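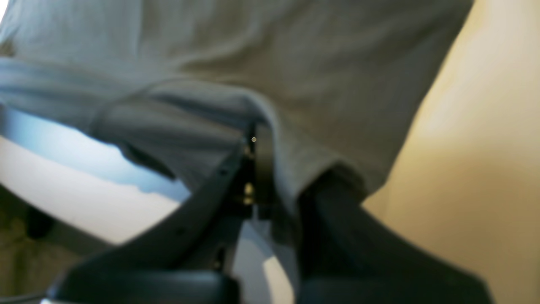

Page last changed: 12 March 2024

The folding arm at Talto stopped 11 times in one shift, its fingers shut on cloth and the release ignored. Pokamow, which supplied it, blames a sensor fault. The floor supervisor isn't convinced. "They said that in May, and we got a new sensor then," she told me. Was anyone hurt? "No. But a bloke reached in to free a grey T-shirt and the arm was still live." She wants the stop button moved closer. Pokamow has offered a software update. "I'll believe it after 40 clean shifts," she said.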